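Monday, January 23, 2023

Bag packing, second week. Thulani and I went through the shopping bags again this morning. The handles are still the weak point on the cheap ones. Nomvula wants the order in by Friday, so we need to settle on a bag before then.

Paper is out. It tears at the fold once there is anything with a corner in it. Kwadwo found a supplier, Rukcombe, who will do 400 cloth bags, delivery in 2 weeks. I asked for a sample in each size.

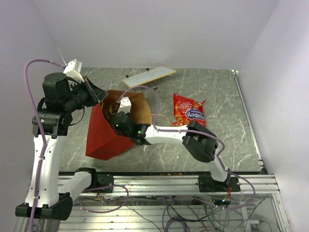 Red is easier to find on the gray marble-patterned top than the black we had in October, so I'd stay with red. Heavy items go in first, flat side down, and the mouth gets opened all the way before anything goes in. If it folds over, stop and open it again.

To do: wipe down the tabletop, the Purell is in the left drawer. Ask Nobuhle if the small size comes with longer handles. Write up the 5 packing orders we tried and send them to Johannes.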